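Hash tables without the hand-waving
Speaker notes, Mendport Computing Evening, Oct 27, 2024

Slide 1. Title
Leave this up while people sit down. Check the clicker. The talk covers lookup, collisions and resizing. Cryptographic hashes are out of scope; say so now, or it comes up in questions.

Slide 2. The problem
A club has 911 members and a list of names in no order. Finding one name means reading from the top until it matches. On average that is almost half the list. Sorting the list helps lookup but makes adding a name expensive. Ask the room what a librarian would do. Take two answers, then move on.

Slide 3. Buckets
Pick a number of buckets, 20 for the demo. Turn each name into a number, divide by 20, keep the remainder. The remainder is the bucket. To find the name later, repeat the sum and look in that bucket only.
Write the sum on the board. Do not read it off the slide.

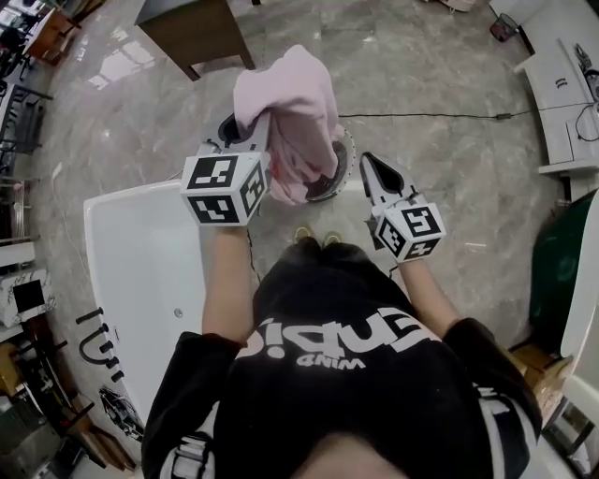
Pink cloth held in the left gripper, right gripper open.

Slide 4. Choosing the function
First attempt: use the first letter. Poor spread, as S fills up and X stays empty. Second attempt: add the letter codes. Better, but anagrams always collide. Third attempt: multiply the running total by a constant before adding each letter. Order now matters.
Show the bar chart for the Trurnevdale place-name list, all three functions on the same axes. Pause here. The chart needs a moment to read from the back row.

Slide 5. Collisions
With 911 names and 20 buckets, collisions are certain. Two standard fixes:
Chaining. Each bucket holds a short list.
Open addressing. If the slot is taken, try the next one. Needs at least as many slots as names, so the demo table will not do.
Deletion is easy in the first and awkward in the second. Draw the tombstone marker if time allows.

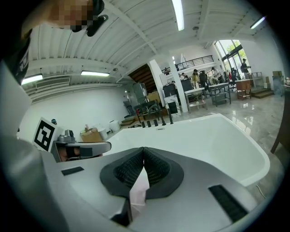

P. Onach

Slide 6. Resizing
Load factor is entries divided by buckets. When it passes the limit, double the table and rehash everything. One insert is slow, the rest are quick, and the average stays constant. Someone in June asked why double. Adding a fixed amount each time makes the total cost quadratic. Work it through for a table that starts at 4.

Slide 7. Demo
Run Kuusisto from the terminal, font size up. Load the list, insert, watch the table grow. If it hangs, skip to the screenshots at the end of the deck.

Slide 8. Questions
Repeat each question for the recording. Handout is by the door.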